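Deltton desk sorting – August 2023

Quick gallery from the returns office, more captions when I get a minute. The robot takes the small handhelds now, one at a time, into the cardboard trays. Used to be us – 1,000 a week, sore wrists, lots of coffee.

What changed: less lifting, more watching. Two people per shift still, but one mostly sits at the laptop and logs. Vidar Sjögren likes that. Italo Costa dosen't, says he misses having his hands busy.

Handheld in the grip, tray still empty. 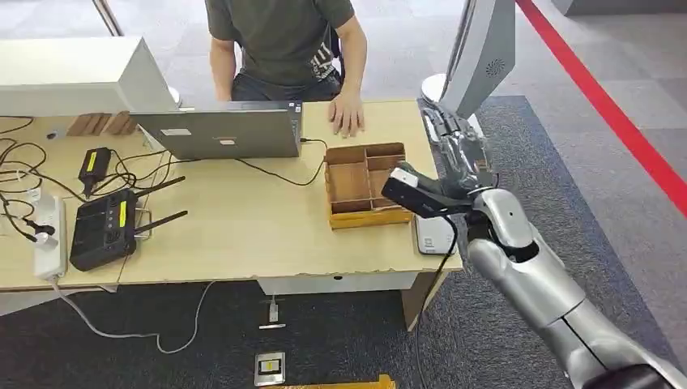

Breaks are easier to swap too – and the talk at the desks is quieter than it was in December. Some of us want the radio back. Training for the log sheets is 2 hours, ask Italo for teh slot list.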